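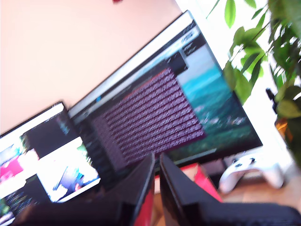
Keith Elleryの仕事机には、モニターが大小2台ある。大きいほうが作業用、小さいほうが参照用で、この役割分担は5月に現在の部屋へ移ってから変えていないという。翻訳会社Gronholmで用語データベースの保守を担当し、業務の大半を自宅で行う。今回は机上の配置と、その運用について聞いた。

配置の基準は画面の高さではなく、視線の移動量だとEllery氏は説明する。「大画面の中心に正対して座ります。小さいほうは左手前に置き、端が少し重なってもかまわない。重なった部分に情報を出さなければ済む話です」

机の奥行きは700ミリ。以前使っていた机は593ミリで、大画面との距離が足りず、文字を追うのに首を振る必要があった。「107ミリの差ですが、文字サイズを一段下げても読めるようになりました。表示できる行数が増えるので、スクロールの回数が減ります」。天板の高さは調整していない。椅子の側で合わせている。

作業用の画面では、ウィンドウを全面表示にしない。用語の一覧を中央に置き、周囲に余白を残す。全面表示にすると一行が長くなり、行頭に戻る際に読み違えるためだ。余白に見える背景画像には特にこだわりがなく、初期設定から一度替えたきりだという。

壁の色についても尋ねた。桃色の壁は入居時からのもので、塗り替えは検討したが見送った。「白い面だけだと、昼間は画面との明暗差が読みにくい。色のついた面が背後にあるほうが、私の目には楽です。測定したわけではないので、一般論にはしないでください」。植物の置き場所は、白い壁の側に決めている。

机の上に置く物の規則は一つしかない。その日のうちに処理する物だけを置く、というものだ。書類、郵便物、返送する品、いずれも区別しない。

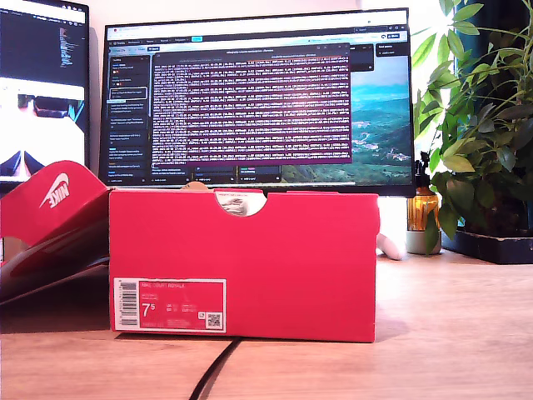 「棚に入れた時点で、その用件は止まります。机にあれば邪魔なので、片づけるために手を動かす。邪魔であることが必要なんです」。靴の箱なども例外ではない。箱類は中身を確認したうえで、残すか畳むかをその場で決める。残す場合は側面のラベルが手前を向くように棚へ収める。蓋を開けずに品名とサイズが読めるからで、ラベルのない箱は原則として保管しない。

保管用の棚はBevumholmの組み立て式で、段の間隔は17センチに揃えてある。靴箱なら一段に一つ、積み重ねはしない。下の箱を抜く手間が生じると、結局は出した箱を床に置くことになるという。詰め紙は箱に残しておく。別にまとめると、必要なときに見つからない。

画面上の整理も同じ考え方で行っている。用件は一覧に並べ、終わったものから消す。登録できる項目数に上限は設けていないが、一覧が画面の下端を越えたら新規の受け付けを止める。担当する用語集のうち最大のものは839項目あり、改訂は小分けにして一覧へ載せる。「一件で登録すると、いつまでも消えません。消えない項目は、そのうち読まなくなります」

ブラウザのタブについては、規則がうまく機能していないことを認めた。終業時にすべて閉じる運用を二度試し、二度とも一週間ほどで元に戻った。現在は参照元の控えだけを別に残し、タブそのものは放置している。

今後の変更予定を聞くと、小さいほうのモニターをアームで支持する案を挙げた。候補はLindqvistの製品で、クランプの厚みが天板に合うかどうかを問い合わせている段階だ。回答が来るまで、机には手を加えない。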